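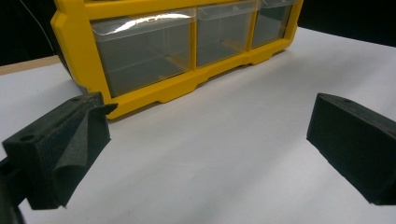
Governor Valeriano Montes promised in October that every public records request would be answered in 20 days. His office has now sat on the Drotau bridge contracts for 44. A records office needs what any home workshop has, something like a yellow organizer with clear drawers, where you can tell what you have without asking permission. The state has the files. It won't open them.

The contracts matter. Egger won the work after more than 100 pages of bid documents were sealed, and Stakholm, the losing firm, still hasn't been told why.
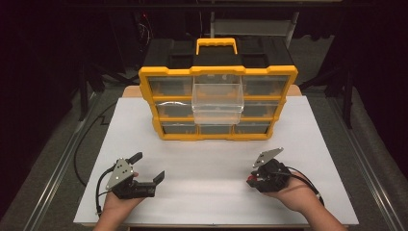
The governor's lawyers say the review is complicated. Eight people work on it full time, by their own account. Lawmakers should write the deadline into law and attach a fine to it. Senator Billetti has a bill that does both, and it deserves a vote before the session ends.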